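Gellham workshop, February, 4.40 pm

Paste again. I said I would leave it alone after the last page, and then the Lehtinen handbook came back from Tiina Eskola with a slip of paper in it at the chapter on soaking times, so it goes on.

The claim, copied out so that I stop misremembering it: a pasted length should be folded on itself and left for 15 minutes before hanging, "and a length so treated will not open at the joints in the first winter, nor in any winter after." The edition is from 1949. There is no mention of which paper, which paste, how thick the paste was, what the wall was made of or how the room was heated. I have met people in the trade who recite that figure as though it had been measured. I can't find that it was. The handbook doesn't say so, and it is a book that likes to boast when it has tested something. The chapter on distemper goes on for pages about trials on outhouse walls. The soaking chapter has a drawing of a man in a tie.

What I do believe: paper swells when it gets wet, and mostly across the width. If it is hung before it has finished swelling it carries on growing on the wall, and you get bubbles or a ridge down the joint. If it has finished growing, it goes up flat and then shrinks back as it dries, and the joint may open. So some waiting is sensible. That gets me as far as "wait a bit", and the handbook wants a good deal more than that from me.

What I did

Cut two strips from the same roll, plain lining paper, the heavier sort we keep under the bench. Marked a pencil line near each edge and measured across between the lines, dry, with the steel rule. Pasted both from the same bucket. Left one folded for the full handbook time. Measured the other every time the kettle boiled, which is a poor clock and I know it, but I was also trying to get the sash cords done.

The one I kept unfolding grew quickly, and then seemed to stop well before the handbook time was up. The folded one, opened at the end, was the same width as near as I can read the rule. So for this paper, with this paste, the last part of the wait did nothing I could see. Before I get pleased with myself:

- every time I unfolded the strip I let it dry a little at the edges, so it may have stopped growing for that reason
- pencil lines go soft and wide on wet paper and I was choosing which side of the line to read from
- I expected it to stop early, and I was the one holding the rule

That last item bothers me most. Next time Tiina reads the rule and I write down what she says, without telling her which strip is which. She thinks this is a lot of fuss for lining paper. Probably is.

The paste itself

Harkero, mixed to the packet. The packet says it "slips longer and grabs harder", and I would like somebody to explain how it is supposed to do both. Slip is how long you can slide the length about on the wall. Grab is how soon it refuses to move. If it grabs harder it ought to slip for less time, unless they mean something else by one of the words, and the packet is silent on that. The Harkero leaflet has a chart with no units up the side. The line for Harkero goes up. The line for "ordinary paste" goes up less. No idea what is going up.

I mixed a flour paste for comparison, cooked in the old milk pan, with a pinch of alum. Lumpier than I wanted. I put it through a sieve and lost patience halfway. On the test board the flour paste let me move the strip for longer. Both strips were stuck fast by the time I went home. That is all I can say. I have seen flour paste called weak so many times in print that I had started to say it myself, and I can't remember ever watching it fail. What I have watched fail is paper hung over old size that nobody had washed off, and that will come down whatever you put behind it.

Also to be filed under things I repeat without having checked: that you must never hang paper with the window open; that a pattern with strong horizontals shows a bad joint sooner than a floral does. The second I would put money on. The first I think comes from somebody's draughty hallway.

On patterns, then, because Tiina asked. With a brick print the courses have to meet across every joint and there is a pale line every few inches to show you where they haven't. A hair's width of drift at the top becomes a step by the skirting. It is also merciless in a room that is out of true, and every room in Gellham is out of true. You can hang to the plumb line and have the courses run downhill to the ceiling, or hang to the ceiling and have them lean. The handbook says to "divide the error", which sounds wise and means you will see it in both places. Flowers forgive more. A rose that is a little too wide is still a rose.

Brick print, in blue.
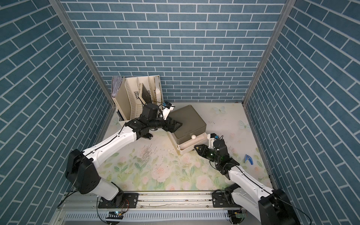
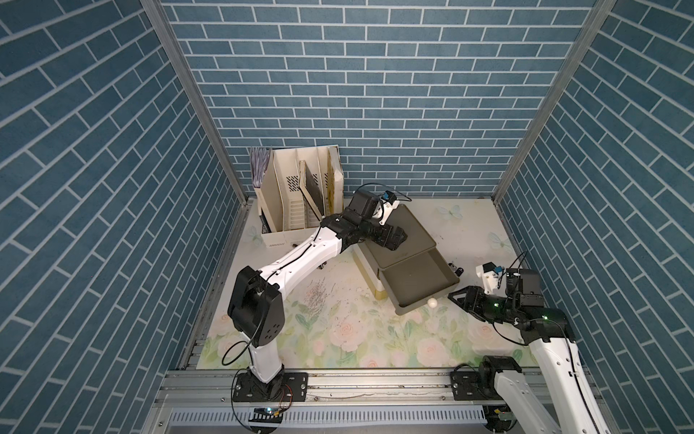
Tray next, with whitish scuffs near its right rim. 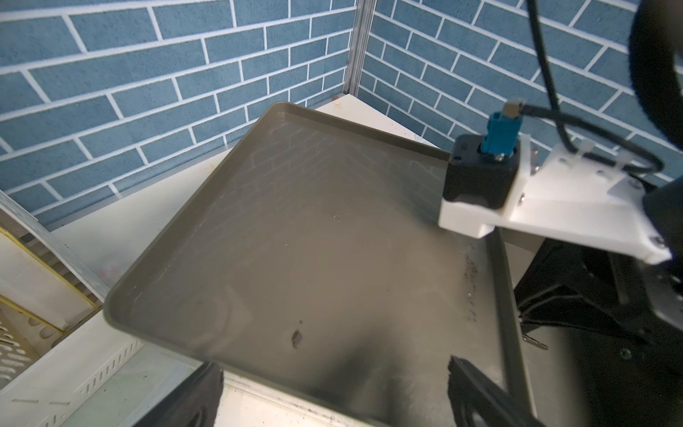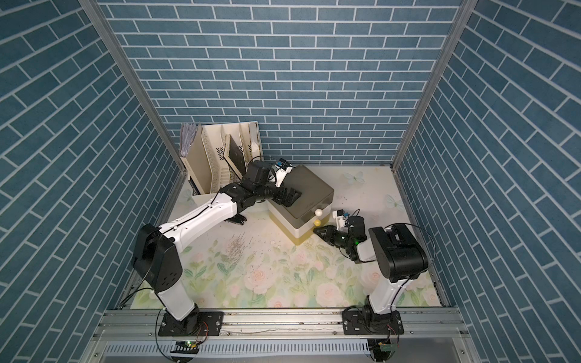
Maritza Cárdenas read this page over lunch and thinks I am being unfair to the book. In her view the soaking time was never meant as a measurement. It was put there to stop apprentices hanging a length the moment it was pasted, and a plain figure was easier to enforce than "until it is limp". She also pointed out that folding does something I had left out altogether: it keeps the lengths all wet for the same time, so that whatever they do afterwards they do together. "You could be wrong about the minutes every single time," she said, "and so long as you were wrong by the same amount your joints would match." She would like that tested before any more is written about the man in the tie.

I have been turning that over all afternoon, hoping to find a hole in it. It is a better argument than the handbook makes. If she is right, the trial I did was aimed at the wrong thing. Whether one strip has finished growing matters less than whether its neighbour is at the same stage. A long-soaked length next to a short-soaked one ought to be the worst case, and next to another short-soaked one it might be perfectly all right.

Against it: she is explaining what the authors meant, and we have no more evidence of what they meant than of what they measured. The text says "will not open". It doesn't say "will open evenly". I don't want to get into the habit of rescuing old books by deciding they intended something cleverer than they wrote. We did that with the lime putty and it cost us a ceiling.

And her version still predicts something that mine doesn't, so it can be tried. Good.

Plan, for whoever gets to it first

Use the long board by the stairs door. Wash it down first and let it dry overnight, and I mean overnight. Hang lengths in pairs: same soak on both sides of one joint, different soaks on both sides of the next. Same paste all through, Harkero or flour, I don't care, but write down which. Butt the joints, don't overlap them. Have someone who wasn't there for the hanging look at the joints when they are dry and say which are open. Then leave the board up through the heating season. The book talks about winters and all we have ever looked at is the morning after.

I would also like a length from the back of the store that has gone brittle at the edges, to see whether any of this survives contact with old paper. My guess is that it doesn't. Most of our complaints are about old stock, and every instruction I have found assumes a fresh roll.

Flunania

Their rep left a sheet about the pre-pasted range. The claim is that soaking time "is a thing of the past" because you dip the length in a trough and hang it at once. Two paragraphs down, in smaller type, you are advised to let it rest "briefly" after dipping. So it is a thing of the past that you still have to do. Asked him how brief. He said until it feels right. I have more respect for him after that than for the sheet.

He was certain that it comes off the wall in a single piece years later, too. I asked who had waited years, the range being new. He is going to ask the office. I have written this down so that somebody remembers to be surprised if the office answers.

Odds and ends

The steel rule has a worn end. I have been measuring from the first mark in from the end and subtracting, but I can't swear I did that for the dry reading on the folded strip. If I didn't, then the folded strip grew less than I have it down for and the whole comparison is wobbly. Not going to pretend otherwise by tidying the figures. They are on the back of the delivery note, pinned to the board, and should stay there with the crossings-out.

Flour paste left in the pan smells sour already, alum or no alum. The handbook says it keeps a week in a cool place. Lid on, on the windowsill, will look tomorrow.

Tiina wants the Lehtinen back again when I have finished being rude about it. Slip of paper is still in at the soaking chapter, and I have put another at distemper, where they did at least paint a wall and go back to look at it.

Sieve needs washing before the paste sets in the mesh.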